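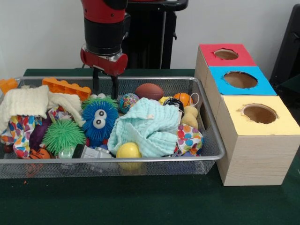 4. Setting up your shop's stock list in Unum

Complete section 3 (Accounts and sign-in) before you start. You need an account with the Manager role.

4.1 Creating categories

1. Open Stock and select Categories.
2. Select New and type a name, such as Toys or Storage.
3. Choose a tax rate and select Save.

Note: A category name can't be changed after the first sale is recorded against it. 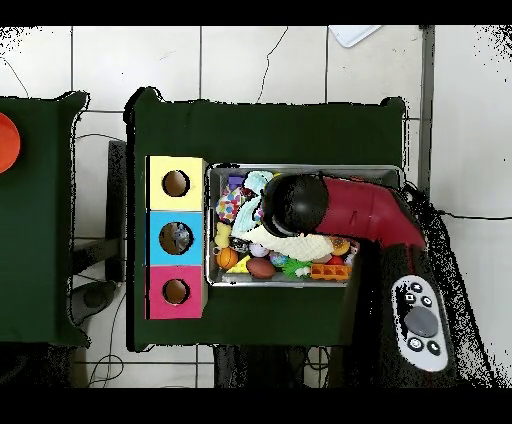 Figure 4-1. Three colored cubes next to a tray of toys.

4.2 Adding items

1. Open the category and select Add item.
2. Enter the item name, price and supplier code.
3. For goods sold from one container at one price, turn on Mixed lot. Unum then keeps a single count for the whole lot.
4. Select Save.

The description field holds up to 400 characters. The Basic plan allows 2,000 items and the Plus plan 4,000.

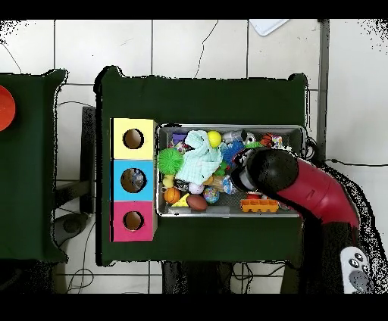
Figure 4-2. Toys in a metal tray, with the cubes to its left.

4.3 Importing from a spreadsheet

1. Save the spreadsheet as a CSV file.
2. Select Import and choose the file.
3. Match each column to a field, then select Check.
4. Correct any rows marked in red and select Import again.

Caution: Importing overwrites items that have the same supplier code. Export a backup first.
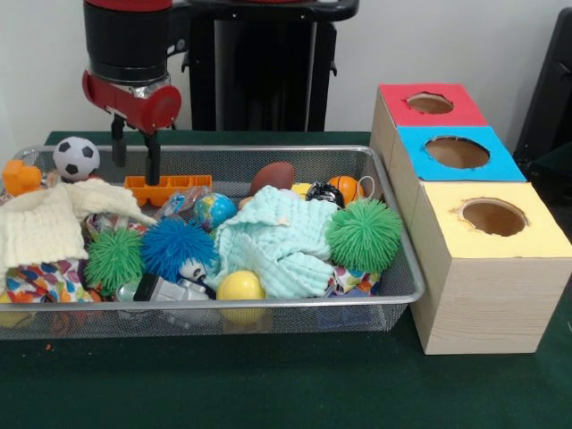
Files with more than 200 rows are processed in the background. You can close the window while this runs. A message appears under Alerts when the import is finished.

Continue with section 5, Printing labels.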